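**Minutes -- Cell Safety and Faults Meeting, Meltoldale site**

Monday, 9:30, upstairs meeting room. Present: cell engineering, simulation, maintenance, site safety. Apologies from purchasing. Minutes of the June meeting accepted with one correction: the spare wrist cable was ordered from Mulitz and has not arrived yet.

**1. Loss of position on the left arm**

Maintenance reported that the left arm on the Clirklow cell lost its home reference during the night run and carried on as if it still had one. It closed the gripper 43 mm from the cube it was meant to pick, then moved to the next step and struck the table rim at low speed. The operator pressed the stop. No one was inside the guard line. Damage is limited to one bent fingertip and a scratch on the rim.

The log shows the encoder warning came up 72 seconds before the strike. It was filed as a notice, so the controller did not hold the arm. Maintenance said the same warning had been seen twice before and cleared by hand both times. Neither was written up. Site safety asked that this be recorded.

**2. Replay in simulation**

Simulation rebuilt the job in the Halás package and went through it with the meeting. The replay does not include the fault yet. It covers the normal job only, to agree on what the arms should be doing before the bad offset is put in.
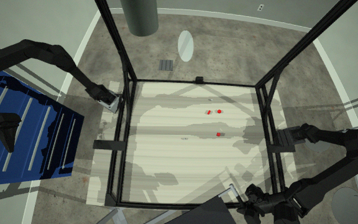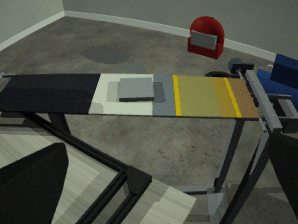
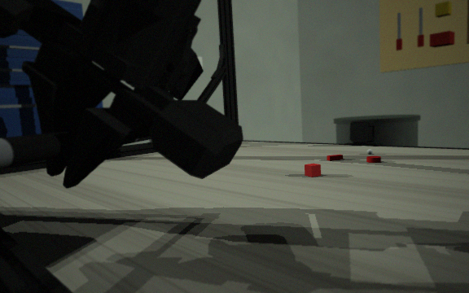
Stills are from the simulated cell.

Question from maintenance: will the arm stop by itself if the warning comes up again tonight?

Answer from cell engineering: it will not run tonight. The left arm is locked out until the warning is changed to a fault, and after that the controller will hold both arms as soon as it appears.

Simulation will add the 43 mm offset to the left arm and run the job 300 times with the start positions of the cubes varied. The point is to find out which moves bring the gripper into the rim or the other arm. Cell engineering wanted the frame uprights checked as well -- the first version of the collision list left them out. Agreed.

There was some discussion about whether the shadows in the replay matter for the vision check. Left for next time.

**3. Restart after a stop**

After the strike the operator reset the stop and the right arm began to move before the left arm had been looked at. This is how the restart is written, but site safety does not accept it. From now on a reset clears the stop only, and each arm needs its own start command. Until the software is changed, a paper tag goes on the panel and two people must be present for a restart.

Maintenance pointed out that the night shift often has one person on the floor. Site safety said the cell stays down in that case.

**4. Speed limit**

First runs after the repair will be held to 30 percent speed. Cell engineering asked for this to be lifted after one clean shift. Not agreed. It stays until the 300 replays are finished and the results have been seen at this meeting.

**5. Actions**

- Change the encoder warning from notice to fault, both arms -- cell engineering
- Replace the bent fingertip and re-home the left arm -- maintenance
- Add frame uprights to the collision list, then run the replays -- simulation
- Write up the two earlier warnings from memory and the shift book -- maintenance
- Draft the new restart steps and post them at the panel -- site safety
- Chase Mulitz about the wrist cable -- purchasing

**6. Any other business**

The label on the lockout box is worn and needs replacing. Maintenance has spares.

Meeting closed 10:40. Next meeting same day and room, in two weeks.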